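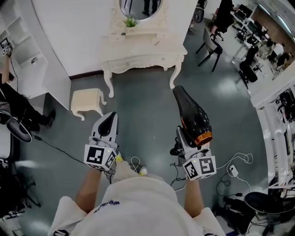

Household and Shop-Floor Chores: Can Machines Do Them Yet?
Handout 4
Course notes by Sorcha Galbraith

Read this before the April lab session. It covers the same ground as the lecture, with the questions from the floor worked in where they helped. The reading from Crabtree is optional this time.

1. What counts as doing a chore

A chore is done when a person who walks in afterward has nothing left to fix. That is the test we use in this course, and it is a hard one. A machine that folds a towel but leaves it hanging off the table has not done the chore. A machine that dries and folds a full load but needs someone to untangle the sleeves first has done part of it.

Keep three things apart when you read a claim about a machine:

Task: one action with a clear end, such as picking up a hair dryer.
Chore: a string of tasks, such as clearing a vanity and putting everything where it belongs.
Job: chores repeated day after day, in rooms that change, with someone relying on the result.

Most published results are about tasks. A fair number are about short chores. Very few are about jobs.

2. Where machines already do the work

Dishwashers and washing machines are the old success stories, and they work by changing the chore. The dishes go to a sealed box with racks. The box does not need to know what a plate is. Loading and unloading stayed with people, and in most homes that is now the larger share of the effort.

Floor cleaning is the next case. A robot vacuum handles open floor well. It handles loose cables badly, and a person usually picks them up before it runs. Donnie Drummond asked in the lecture whether the picking up should be counted against the machine. For our purposes, yes. Put it in the log under "help before."

On the shop floor the picture is better, mainly where parts arrive the same way every time. The Flesberg packing line we looked at in Handout 2 is a good case. The arm there moves one kind of carton from one fixed spot to another. When a crushed carton comes through, the line stops and a worker clears it.

3. Why small appliances are hard

The hair dryer is our main object this term. It is a good one because it looks easy.

Shape. The body is wide and smooth and the handle is narrower. A two-finger gripper can hold either, but the weight sits differently each time. Held by the body, the handle is free to swing into things. Held by the handle, the heavy end wants to tip.

Surface. Glossy plastic slides. Soft pads on the fingers help, and so does squeezing harder, up to the point where the grip shifts or a switch gets pressed.

Cord. This is the real problem. A rigid object has one position and one direction. A cord has no single shape, it drags on whatever it touches, and it pulls on the object at the worst moment. Coiling a cord is something most adults do without looking. It is still a research topic for machines.

Purpose. Putting a dryer away calls for knowing where it goes, whether it is still hot, and whether it is still plugged in. None of these can be settled by the gripper alone.

4. Teaching by hand

There are several ways to get a machine to attempt a chore. The one we use in the lab is demonstration with hand-held grippers. A person does the chore while holding a gripper in each hand. Marker cubes on the grippers let the tracking software work out where each one is and how it is turned. The recorded movements are then used to train a controller for a real pair of arms.

The good side is speed. People learn to use the grippers in an afternoon, and no arm has to be in the room. The person also feels some of the resistance through the handle, so the motions tend to be sensible.

The weak side is that people are clever in ways the recording does not keep. They lean, shift a foot, glance at the socket, or nudge a cord clear with a knee. If the record holds only the gripper motion, the controller learns the motion without the reason for it. Cameron Menzies has notes on this in the shared folder -- read the part on hidden steps.

5. Reading a success rate

Our practice set, Wostosach, has 394 demonstrations. Before you quote a success rate from a controller trained on it, or from any other source, find out the following.

Was the object in the test also in the training set?
Was the room the same?
Who put things back between trials, and how carefully?
Did a trial end when the object was lifted, or when it was put away?
Were trials with a snagged cord scored or thrown out?

The last one matters more than students expect. In home chores the odd cases are the chore. A person who could put away a dryer only when the cord lay straight would not be much help.

6. So, can they do it yet?

Single tasks with known objects: often, yes.
Short chores in a prepared room: sometimes, with a person standing by.
Whole chores in an ordinary room: not to our standard in section 1.
Shop-floor work with fixed parts: yes, and for a long time now.
Shop-floor work with mixed or soft parts: partly, with people handling the exceptions.

Archie Nisbet takes a more hopeful view of the third line and will give the other side in the next lecture.

7. For the lab

Work in groups of 2. Each group picks one small appliance with a cord and records the same chore several times: pick it up, deal with the cord, put it where it belongs. Change the starting position every time. Keep a written log of anything you did that the grippers would not have captured.

Bring closed shoes. Charge the grippers the night before. Files go in the Clamonow folder under your group name, and Jessie Jardine will check that they open. If a file fails, record the chore again; do not try to repair it.

The write-up is 2 pages, log included.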